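How I get an EP ready to send out for review

I've been playing bass and doing the unglamorous emailing for Plornlow for a good while now, and every time we put something out I get messages from friends' bands asking how we got written up. So I finally typed up what I do. This is for small bands with no label and no publicist, and a record that's already mixed. If you're still arguing over the snare sound, go finish that first and come back!

Before you start, you'll need your final masters, a lyric sheet, one decent band photo, a cover, and a couple of free evenings.

Step 1: Pick the song you'll lead with

This one causes more fights in our band than money does. I wanted the slow one with the organ, Raluca Crăciun (our drummer, and usually right) wanted the fast one, and we ended up playing both to people who'd never heard us. They drifted off before the organ one got going. Ouch.

Choose the song that sounds most like you within the first thirty seconds. A writer with a full inbox may skip ahead, so if your best moment is a guitar solo four minutes in, put that track second on the list and mention the solo in your note.

Step 2: Get your files in order

Export everything as WAV and as MP3 at 320. Name the files with the band first, then the track number, then the title. Fill in the tags too, including the year and the cover. I once sent out a whole folder of tracks called "final mix 2" and a very kind radio host wrote back to ask who I was.

Put it all in one private streaming link with a download button. Check that link from a phone that isn't logged in to anything. Then check it again the night before you send (mine had expired once and I still feel a bit sick thinking about it).

Step 3: Write the short bio

Keep it to 98 words or fewer. That's my own silly limit, and it came from a form I once had to fill in, but it has stuck. Say where you're from, what you sound like, who made the record, and one thing about how it came together. Ours for the Skirnwood EP says we recorded it at Flindwood with Estela Huenchumán at the desk, and that the vocals were all done in November with the heating broken. People have asked about the heating in every interview since.

Go easy on the comparisons. Two bands is fine, five is a shopping list. And please don't call yourselves "genre-defying," I beg you.
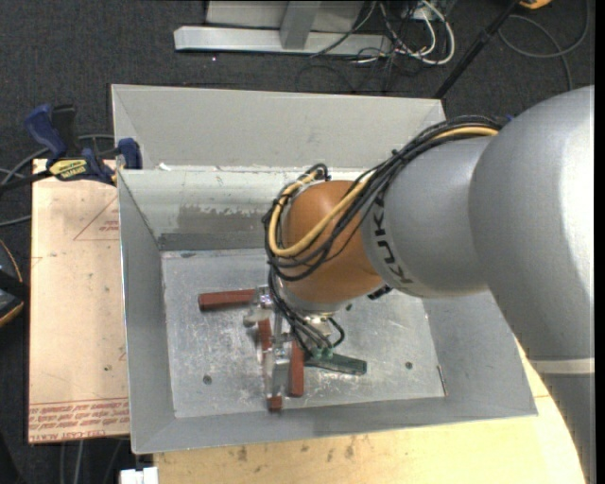
A KUKA arm at work over a gray metal bin.

Step 4: Build your list

I keep a plain spreadsheet with name, outlet, what they've covered lately, date sent, and what came back. Mine has 206 rows now, and I started with 2. Add people slowly, as you read them. If someone writes warmly about a record that sits near yours, they go on the list that day, with a note of which record it was.

Skip the paid lists. I bought one years ago, and half of the addresses bounced while the rest belonged to people who covered metal. We are very much not metal.

Small blogs and college radio deserve as much care as the big sites. The nicest write-up we've ever had came from Pravesh Zulu's newsletter, and people who found us through it still turn up at shows.

Step 5: Write the email

Subject line: band name, record title, release date, and a genre in two or three words. Ours looked like this:

Plornlow, Skirnwood EP, out January 3, 2020 (organ-heavy psych pop)

Then in the body:

Say hello, using their name, spelled right.
Mention the thing of theirs you read or heard, in one line.
Give the streaming link high up.
Paste in the bio.
List the tracks with running times, and star the lead song.
Say when it's okay to publish.
Sign off with a real name and a way to reach you.

No attachments, ever. Send them one at a time, too. I know it's slow! I do ten a night with a pot of tea and an old record on, and it's kind of pleasant by the end of the week.

Step 6: Send early, follow up once

Six weeks ahead of release is good for us, four is tight. If I've heard nothing after ten days, I reply to my own email with two friendly lines and the link again. After that I leave people alone. Renato Maldonado, who sings in Jara and is far braver than me, follows up three times and swears by it, so maybe I'm just shy.

Step 7: When something gets published

Say thank you, even if the review is lukewarm. Share it, tag the writer, and save a copy as a PDF, as small sites vanish all the time. Pull one good line for your page and quote it fairly. Our lead song was at 2656 plays last time I looked, and I still know which blog sent the first bunch.

I'll put my spreadsheet template up here once I've taken everybody's email addresses out of it.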